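A visit to the Neltach shared workshop
May 27, 2022

I'd been meaning to get out to Neltach for months. Kidus Gashaw has been building hand-held grippers there with a few other members, and he'd told me I could come by any afternoon as long as I didn't mind sweeping up afterwards. 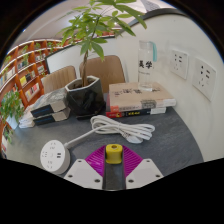
The bus goes as far as the hardware store and then it's a ten minute walk uphill. There's no sign on the street. You go down the lane beside the tile shop, and the door has a strip of masking tape on it with the name in marker. Kidus let me in and put the kettle on.

Neltach is two rooms and a shed. The front room has the printers, a drill press and a long bench that used to be a shop counter. The back room is for soldering and anything with small parts, and it has the good light. Members pay by the month and bring their own filament. There were four people in when I arrived, one of them mending a bicycle light.

The gripper project is called Kumsa. It started in December, when Kidus and Yabsira Birhane wanted a way to teach a small arm to tidy a desk. Programming each move by hand had taken them most of the spring before, and the results were poor. Their plan now is to carry a gripper around by hand, with a camera on it, and record themselves doing ordinary jobs. The arm will get the same fingers later on, so the recordings should carry over fairly well.

The body is printed in magenta. I asked why and Kidus said it was what they had two full spools of. The colour has stuck, and Yabsira now says it makes the tool easy to find on a messy bench. The finger plates are white and screw on, so they can be swapped when one cracks. They had a margarine tub full of cracked ones. The early plates split at the screw holes, and the fix was to print them lying flat and stop over-tightening the screws.

I had a turn at holding one. It's lighter than I expected and it pulls a little to the front. My wrist got tired after a quarter of an hour. Yabsira has a longer handle drawn up but hasn't printed it yet, as the bigger printer was down with a blocked nozzle and had been for a week.

The camera uses a very wide lens, so a straight desk edge comes out bowed and a wall seems to bend around you. I found this hard to get used to on the laptop. Yabsira said it takes a few days. They want to keep as much of the room in view as they can, and they would sooner put up with the bend than lose sight of what's beside the fingers.

Most of the test jobs are dull ones. Cords are the hardest. A coil of white cord on a grey desk has loops lying over other loops, and if you pick up the wrong one the whole lot comes along with it. Books are easier, provided they lie flat and there's nothing standing on top of them. A clear bottle is awkward for the software, which tends to see the wall through it. Potted plants are left where they are. The rule is that the gripper works around them.

We spent a good while on the numbers. Kidus keeps a paper notebook as well as the files, and he read some of it out to me. The target for the first round is 600 recordings. On the day I visited they had just finished going through one batch of 43 and had kept 41. The other 2 were thrown out for the same fault – the clip started before the tool was in position. He writes down the fault each time, along with which set of fingers was fitted.

Parts are a mix. The central rail came from a supplier called Nultex, and it was the most expensive single item. The screws are from the hardware store at the bus stop. A member who has since moved to Pisside designed the ribs on the body, and Kidus still sends him drawings to check. The first version had no ribs and flexed when you squeezed it. It's still in the shed and they let me try it. The difference is easy to feel.

I asked if they'd do anything differently. Kidus would have settled on one screw size at the start. They have three, and each needs its own driver. Yabsira would have labelled the cables. She was holding an unlabelled one while she said it.

If you want to visit, send a message first. The front room is cold in the mornings and the toilet is across the lane, so get the key before you need it. Wear closed shoes. There's usually tea but you should bring your own milk.

I swept the back room as agreed and caught the bus a bit before six. Kidus is going to let me know when the longer handle is printed, and I've said I'll come back and do a few recordings with it.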